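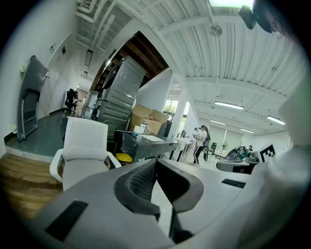
Our office ceiling, white beams and pipes

Zarkus
OK acoustics people, I need help. We moved in back in November and the echo is killing me. Every phone call sounds like I'm in a swimming pool. I got a quote of 700 for hanging panels and my boss went pale. Has anyone just done the walls?

Priveo
Walls first, always. I did one long wall in our place with 7 panels and paid 115 for the lot, secondhand. Huge difference on calls!

Brullum
Gotta disagree with Priveo. With a corrugated ceiling the sound comes right back down at you. Walls helped us a little – then we hung stuff overhead and I could finally hear myself think.

Zarkus
Ugh, so you're both right? Our floor is bare too, if that matters.
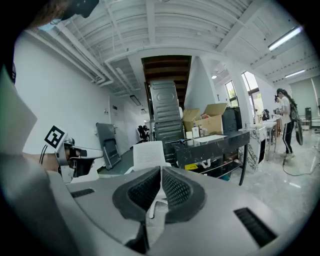

I did try a rug under my desk last week (130 at a closeout place, kind of ugly, I love it) and I think my corner got a bit better. My coworker says I'm imagining it.

Priveo
You're not imagining it, rugs count. But Brullum, your room is tiny compared to most offices, so come on.

Brullum
It's not THAT tiny. Clap test, Zarkus. Stand in the middle, clap once, listen for the ring, then do it again by the wall.

Zarkus
Clapped. Everybody stared. Definitely rings more in the middle – pricing baffles tonight.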